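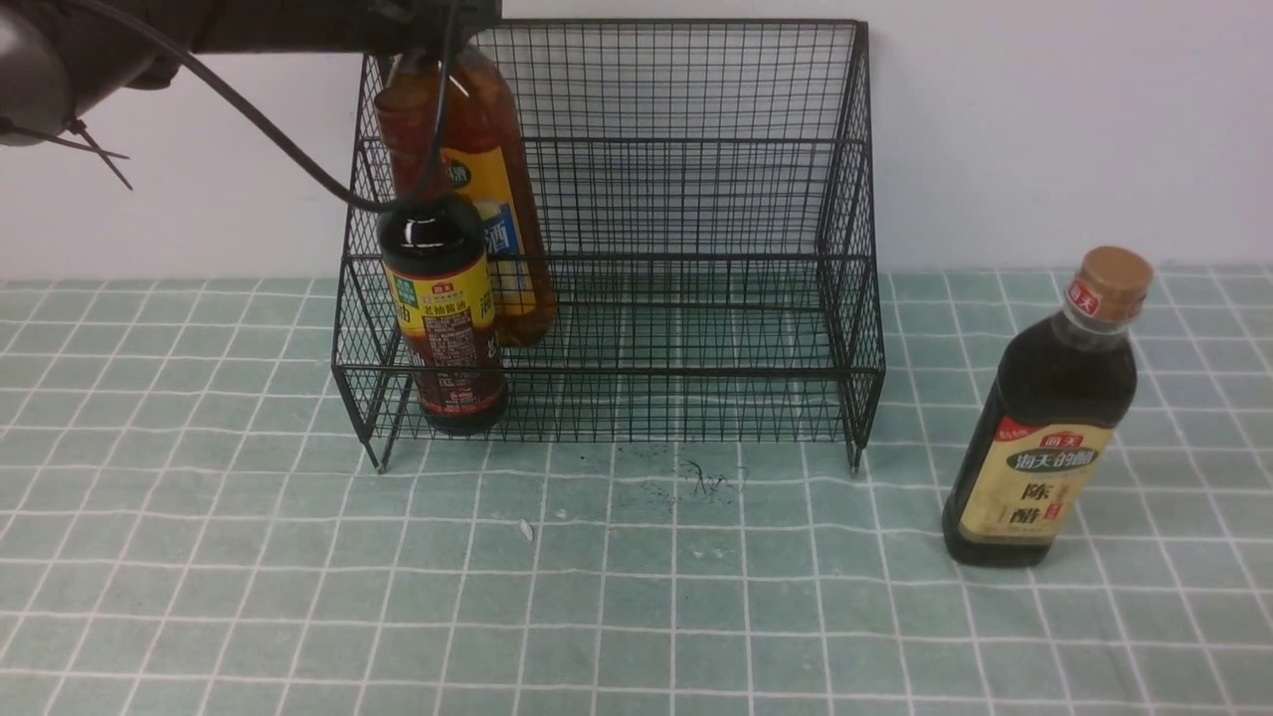 Wire mesh rack for sauce bottles: sizing, drip, and what stays outside
Forum: Small Kitchens > Storage and Counter

orgate_south
Original post

I am replacing the sauce corner on my table. Current arrangement is an open-fronted rack in black wire mesh, low rim at the front, taller panel at the back, short legs. It stands on the tabletop against the wall. Cooking wine at the back left, dark soy in front of it, vinegar outside on the right.

Three problems.

1. Width. The rack I want next (Lideck, coated wire) is listed at 419 mm outside. The gap I have is 441 mm between the wall return and the edge of the table. I want to know whether 22 mm total is enough clearance to lift it straight out for cleaning.

2. Drip. Dark soy runs down the shoulder and collects where the base meets the mesh. On a solid tray I could wipe it. On mesh it goes through to the table and dries under the rack.

3. Vinegar. I keep taking it out and not putting it back. Either it gets a fixed position in the rack or I accept that it lives on the table.

Replies on any of the three welcome. I don't want a turntable.

tin_and_twine
Reply 1

22 mm is enough if you lift from the front rim and tilt. It is tight if you lift level with both hands on the ends. Measure the return at the height of the rack's top edge as well as at table height. Mine is out of plumb and I lost 6 mm over the height of the back panel.

Also check whether the 419 includes the feet. On some racks the feet splay and the listed width is the basket only.

kanaujia_lane
Reply 2

Vinegar should be in the rack. A sauce rack that holds part of the sauces is a decoration. Put the tall bottle at the back, shorter ones in front, labels facing out, and leave the spare length for whatever you open next.

For the drip, cut a piece of thin silicone baking mat to the inside dimensions of the floor. Lift out weekly, rinse, dry, replace. Do not use paper towel. It bonds to the soy and you end up picking fibers out of the grid with a toothpick.

halfcup
Reply 3

Disagree with Reply 2 on the vinegar. Position should follow frequency of use. If the vinegar comes out at every meal and the cooking wine comes out twice a week, the vinegar belongs where the hand goes first, and that may be the open table. The rim on these racks is low but you still have to clear it each time with a full bottle.

I log this kind of thing. Over one August I put a tally mark on a card for each time a bottle was picked up. Vinegar and light soy were far ahead. Dark soy was last, since I only use it for color in braises. By that measure your dark soy has the best seat in the rack and hasn't earned it.

kanaujia_lane
Reply 4

Frequency of use is an argument for the front of the rack. It is not an argument for leaving glass loose near a table edge. I have cleaned black vinegar out of a floor joint. The smell lasted until we sanded.

halfcup
Reply 5

The original post says outside on the right. It gives no distance from the edge. Against the wall the risk is small.

orgate_south
Reply 6

On the edge distance: it varies, which is the problem. I set it down wherever there is room.

On use, I would guess vinegar daily, dark soy once a week, cooking wine three or four times a week. No tally.

Measured again after Reply 1. The return is 441 mm at table height and 438 at the top of the back panel. Will ask Lideck about the feet.

skosumura
Reply 7

Two points on stability that have not come up.

First, tall plastic bottles in open-fronted racks. When the bottle is full the center of mass is well inside the back panel and it stands by itself. When it is down to the last quarter it is light enough that pulling the bottle in front can tip it over, particularly if the floor is mesh and the base catches on a wire. Put something beside it. A second bottle of similar width will do.

Second, load. My previous rack was rated at 400 g per shelf, which I read only after the floor had sagged. A single full glass bottle of soy exceeds that. The glass alone is a large part of the weight. Weigh your set on a kitchen scale before ordering. Mine came to 2374 g with four bottles, all opened, none of them full.

tin_and_twine
Reply 8

Was the 400 g a spice rack rating? That sounds like one for small jars.

skosumura
Reply 9

Yes, sold as "spice and condiment." The condiment half of that was optimistic.

brine_level
Reply 10

On the drip problem, the mat in Reply 2 treats the symptom. The soy runs because the pour ends slowly. Turn the bottle a quarter turn as you bring it upright and wipe the lip with a damp cloth before the cap goes on. I have had the same mesh rack for years and there is nothing under it.

If the cap has dried soy in the thread, soak it in warm water for ten minutes. A crusted thread doesn't seat, and then it leaks every time someone knocks it.

kanaujia_lane
Reply 11

Technique works for one person. There are four of us cooking here and only one wipes the lip. The mat stays.

brine_level
Reply 12

Fair. Mat plus wiping, then. I would still avoid a mat that covers the floor completely. Leave a strip of mesh open along the back so water from a rinsed bottle can get out. A sealed mat under a wet base grows a ring of something gray.

peeled_twice
Reply 13

Does the oil bottle go in the same rack? I keep oil separate. The film gets on the other labels and then dust sticks to it. Coated wire is also much harder to degrease than a flat surface. I use a bottle brush and dish soap in the sink, then rinse from the back so the water pushes through the grid.

orgate_south
Reply 14

Oil is in the cabinet. Same reasoning.

peeled_twice
Reply 15

Good. Check the light too. Clear bottles next to a window are worse off than dark ones. And read the label on the soy, many of them ask for refrigeration after opening. I ignored this for a long time with no ill effect I could identify, but the flavor holds better cold.

halfcup
Reply 16

Dark soy in the refrigerator would free the space in front of the cooking wine. Vinegar goes there. This settles problem 3 without anyone having to concede.

kanaujia_lane
Reply 17

Vinegar in the rack was my position in Reply 2.

orgate_south
Reply 18

Update. Lideck answered: feet are inside the 419, and the floor is rated well above what I would put on it. Using 438 as the true gap, that leaves 19 mm. I mocked it up with a cardboard box cut to width and could lift it out with a slight tilt.

Set on the scale: three bottles, 1.6 kg.

Plan is vinegar front left, cooking wine behind it, light soy beside the wine per Reply 7. Dark soy goes to the refrigerator door for a trial. Silicone mat with an open strip at the back.

Remaining question is mesh size. The new one has a wider grid than the current rack. Will a narrow base rock on it?

skosumura
Reply 19

Depends on which way the wires run. If the top layer runs front to back, bottles slide in and out easily but can lean sideways. Left to right, the base snags when you pull it forward. With the mat in place neither matters much. Get the mat at least 1 mm thick or the grid prints through.

tin_and_twine
Reply 20

Cut the mat 2 mm short on each side. Mine was exact and curled at the corners.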